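Ticket 172
Product: Malberg heated airer, three tier, with Zevard zip cover
Subject: Fleece trousers still damp at waistband and cuffs after full cycle
Category: Drying performance
Status: Closed – resolved by customer

Opened by customer, 7.40 in the evening

I have had the Malberg airer since July and use it with the Zevard cover, zipped up all the way round. Thin things dry well on it. Shirts, pillowcases and tea towels are done overnight. The trouble is with fleece-lined sweatpants. After the full timer the legs feel dry, but the waistband and the cuffs at the ankles are still damp. If I fold them and put them away, they smell musty when they come out again.

What I have tried so far:

Running the timer twice in a row. The waistband was better, the cuffs were the same.
Turning the trousers inside out. Slight improvement.
Moving them from the bottom tier to the top tier. No difference that I could tell.
A second spin in the washing machine before hanging. Helped a bit, but the elastic still holds water.

The airer is plugged straight into the wall. The bars all get warm. I don't think it is faulty, but I would like to know before the returns period runs out.

Reply from Trominell Home Support

Thank you for the details. Before we arrange a replacement, please could you tell us:

1. How the trousers are hung – over one bar, over two bars, or laid flat.
2. What else is on the airer at the same time.
3. Whether the room door is open or closed while it runs.
4. How you check whether the clothes are dry.
5. What spin speed the washing machine is set to.

If you have pictures of the clothes concerned, please add them to the ticket. The thickness of the fabric makes a difference to the advice we give.

Customer reply

1. Over one bar, folded at the middle, so the waistband hangs down one side and the cuffs down the other.
2. Usually a full load. Jeans, a grey fleece, leggings, socks on the bottom tier.
3. Closed, to keep the heat in.
4. I put everything out on the spare bed and go over it by hand before folding. I press the waistband, the cuffs and the pockets between finger and thumb. Jeans go in a pile once I am happy with them.
5. I had it on the gentle setting. I will look up the number.

Pictures of the teal pair, which are the worst for it:

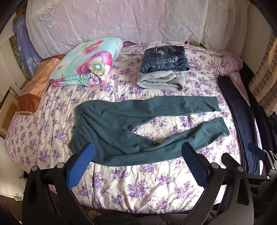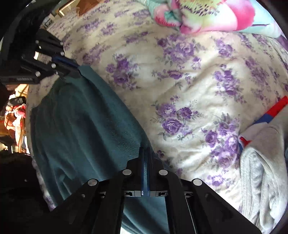 Teal fabric on the spare bed, both pictures.

Reply from Trominell Home Support

Thank you, those are helpful. From your answers we don't believe the airer has a fault. If all the bars get warm the element is working, as it is one continuous run and a break in it would leave the whole airer cold.

We think two things are happening together. Folded over a single bar, the waistband and the cuffs end up furthest from the heat, and they are also the thickest parts of the garment. With a full load and the cover zipped right up, the moist air has nowhere to go, so the last of the water stays in the elastic.

Please try the following on your next wash:

Use the fastest spin the care label allows.
Put the waistband over two bars on the top tier, opened out so that the front and back don't touch. Let the legs hang down the outside of the frame.
Leave one bar free on either side of any fleece item.
Leave the cover unzipped by a hand's width at the top.
Open the room door, or a window on the latch.
Halfway through, turn the trousers round so the cuffs are over the bars and the waistband hangs.

The airer is rated at 300 watts. It gives a gentle heat and is slower than a tumble dryer with heavy fabrics, particularly anything with a brushed lining. Please don't lay clothes flat across the bars in several layers, and don't cover the control box.

One note on checking by hand. Warm fabric can feel dry when it isn't. Take the trousers off the airer and leave them to cool before you press the waistband.

Customer reply

Two washes done since your last message.

First wash: did everything on the list except the window, which sticks. Door open instead. Full load. Waistband dry after 11 hours. Cuffs slightly damp on the inside seam, but much better than before.

Second wash: left the jeans for another day, so there was more space. Turned the trousers round halfway. Cover open at the top. All dry, including the cuffs. I left them on the bed to cool and checked them again before putting them in the drawer. No smell.

The spin was the main thing I had wrong, I think. The gentle setting on my Cattaneo is meant for woollens, and I had been using it for everything.

One question left. The cover has a small vent flap at the back with a press stud. Should that be open or shut? The leaflet shows it both ways.

Reply from Trominell Home Support

Open while the airer is running, shut when the cover is folded away. The stud is only there to stop the flap catching. We have passed your comment about the leaflet to Zevard.

With the flap open you may be able to zip the top closed again for lighter loads. For fleece and denim we would still leave the gap.

Your return window has 14 days left, so you can come back to us on this ticket if the problem starts again. Otherwise we will close it.

Customer reply

Flap was shut the whole time. Open now. Happy for this to be closed.

Ticket closed
Resolution: Advice given on spin speed, spacing and ventilation. No fault found. No parts sent.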